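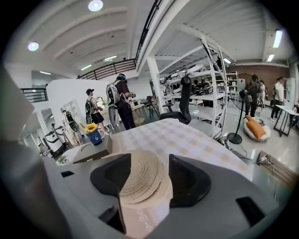 Astomska, Saturday, October 24, 2026

Chapter 6
Plant Fibers and Cordage

Rope is older than the wheel and older than most pottery. Any long, flexible plant fiber can be made into cord if it is twisted, and the basic method has changed little. Single fibers are spun into yarn, several yarns are twisted into a strand, and three or more strands are laid together in the opposite direction. The two twists pull against each other and keep the rope from coming undone.

This chapter deals with hard fibers, which come from leaves, and soft fibers, which come from stems. Sisal is the most common hard fiber. Jute, hemp and flax are soft. Coir, taken from the husk of the coconut, belongs to neither group and is treated in Section 4.
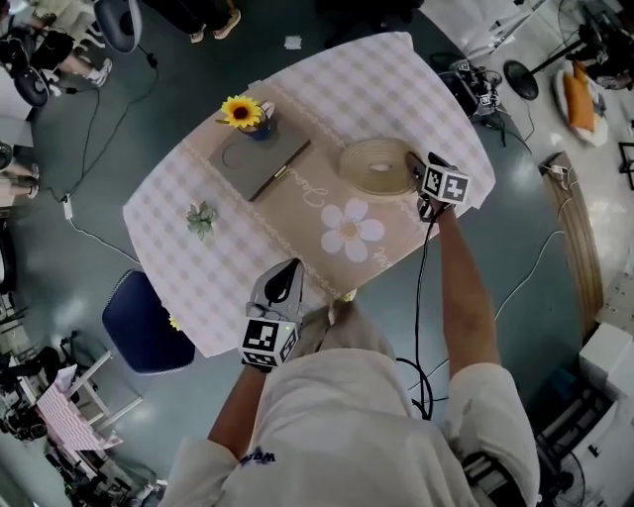 Cotton behaves differently from all of these. It is a seed hair, short and fine, and it must be spun tightly before it will carry a load. Most of the crop goes into cloth. A checked pattern, like the lavender and white on the table, is made in weaving by crossing bands of colored yarn, though it can also be printed. The mill at Povia kept 332 looms for checks and stripes, and nearly 200 of them ran on local yarn.

Parisa Shojaei's survey of the Pisstead ropewalk is used throughout the chapter. Readers new to twist direction should review the S and Z diagrams in Chapter 4 first.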